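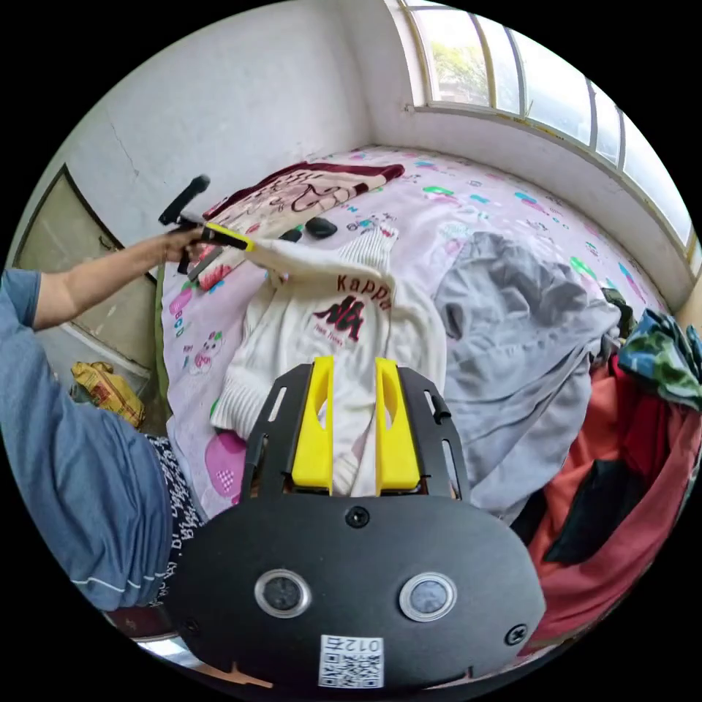 セーターの袖を持ち上げる作業(ベッド上)

クラウドファンディング「Trata」に関するよくあるご質問
最終更新日:2022年12月9日

株式会社Weminovが実施しております、卓上型室内環境計「Trata」の支援募集につきまして、多く寄せられるご質問と回答を掲載いたします。お問い合わせの前にご一読くださいますようお願い申し上げます。

1.募集について

Q 募集の方式を教えてください。
A 本募集は目標金額達成型です。募集期間の終了時点で支援総額が目標金額に満たない場合、プロジェクトは不成立となり、支援金は全額返金されます。

Q 支援者数と達成の状況はどうなっていますか。
A 11月の募集終了時点で、2,178名の方からご支援をいただき、目標金額を達成いたしました。このうち612名の方が、複数台のリターンをお選びになっています。

Q 募集終了後に追加で申し込むことはできますか。
A 追加の受付は行っておりません。一般販売の時期および価格は、決まり次第、当社ウェブサイトにてお知らせいたします。

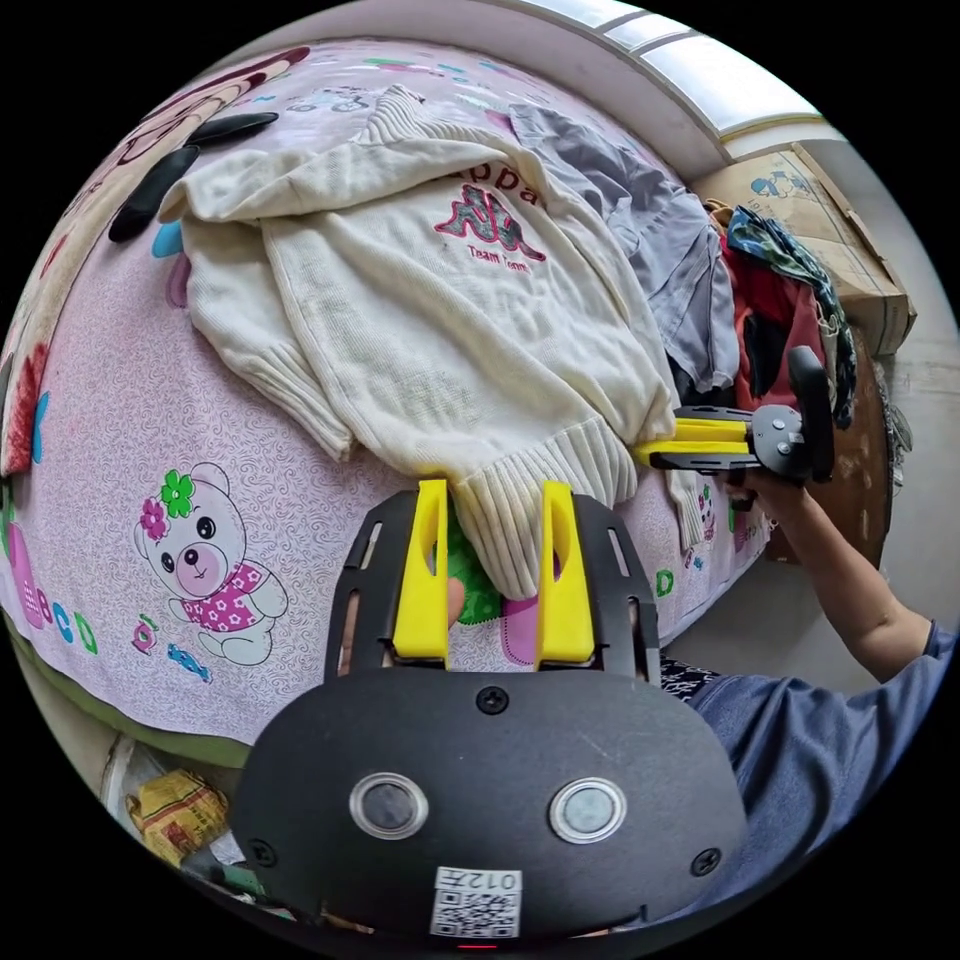
Ryszard Makowskaより、達成後に台数だけを減らしたいが、支援全体を取り消さなければならないのか、とのお尋ねがありました。台数の減少は一部取消しとして扱いますので、支援全体の取消しは不要です。発送準備の開始前に限り、支援番号を添えて事務局までお申し出ください。

2.お支払いと返金について

Q 決済はいつ行われますか。
A クレジットカードの場合は、目標金額の達成が確定した日の翌営業日に決済いたします。残高不足等により決済が完了しなかったときは、登録されたメールアドレスに再決済のご案内をお送りします。

Q 領収書は発行されますか。
A マイページの「支援履歴」より発行いただけます。宛名の変更は1回に限り可能です。

Q 製造が中止となった場合はどうなりますか。
A 当社の責めに帰すべき事由により製造を中止する場合は、お支払いいただいた金額を返金いたします。返金に係る手数料は当社が負担します。
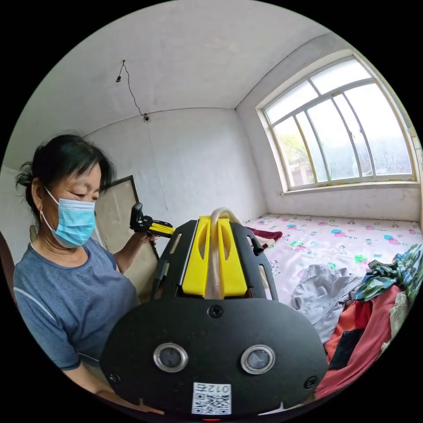

なお、返金先の口座情報を電話で伺うことはございません。不審な連絡を受けた場合は、回答をなさらず事務局へお知らせください。

3.製造と配送について

Q 製造はどこで行われますか。
A 基板の実装をDurkachが、筐体の成形および最終組立をBlöndalが担当いたします。出荷前検査は19項目からなり、全数について実施します。

Q 配送先の住所を変更したいのですが。
A 発送準備の開始前であれば、マイページより変更いただけます。発送準備の開始後は変更を承れませんので、配送会社の転送サービス等をご利用ください。

Q 海外への配送は可能ですか。
A 今回の募集では日本国内への配送に限らせていただいております。

Q 進捗はどのように確認できますか。
A 活動報告のページに掲載いたします。設計、部品調達、組立の3工程について、予定に変更が生じた都度、変更後の日程を併せて公表します。
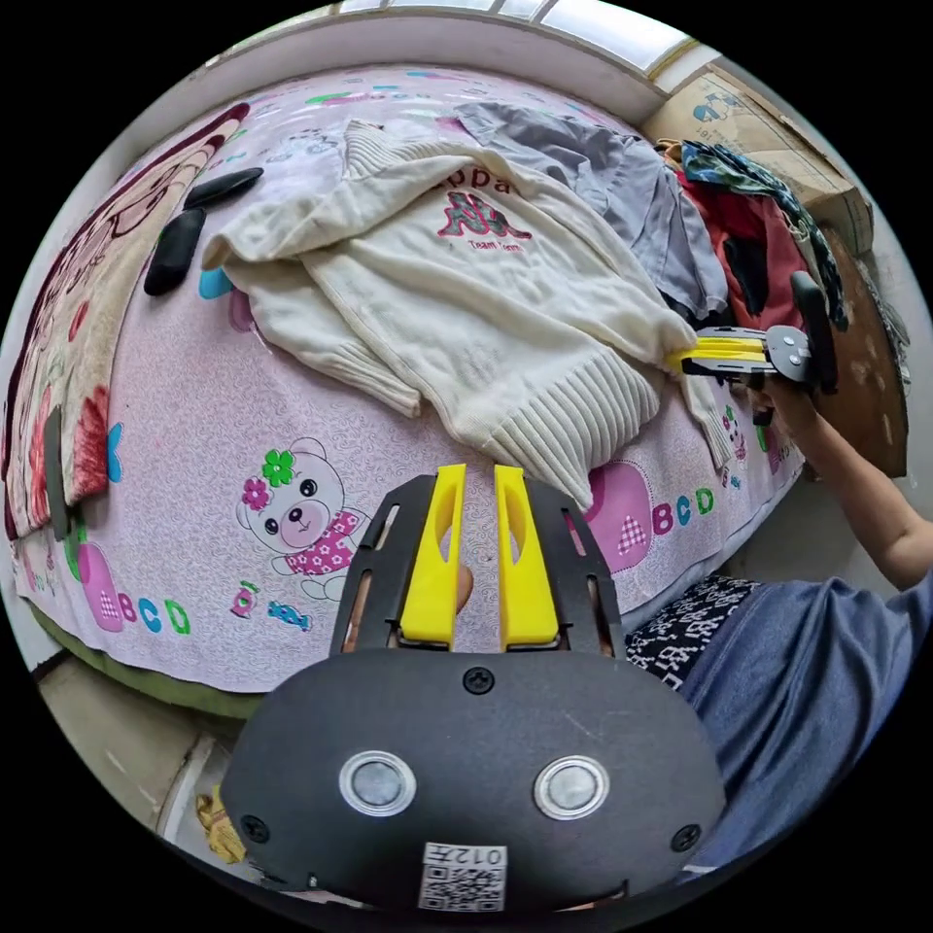
活動報告の更新通知は、マイページの「通知設定」において停止することができます。ただし、決済および配送に関する重要なお知らせは、設定にかかわらず送信されます。

4.製品の保証について

Q 保証期間はどのくらいですか。
A 製品の到着日から1年間です。保証書は製品に同梱いたします。分解、改造または水濡れによる故障は保証の対象外となります。

Q 初期不良の場合の手続きを教えてください。
A 到着後14日以内に、支援番号と症状をお問い合わせフォームよりご連絡ください。確認のうえ、代替品をお送りいたします。

Q リターンを第三者に譲渡した場合も保証は受けられますか。
A 保証書をお持ちであれば、残りの保証期間について同様に対応いたします。

お問い合わせ先
株式会社Weminov Trata支援事務局
受付時間:平日10時から17時まで(年末年始を除く)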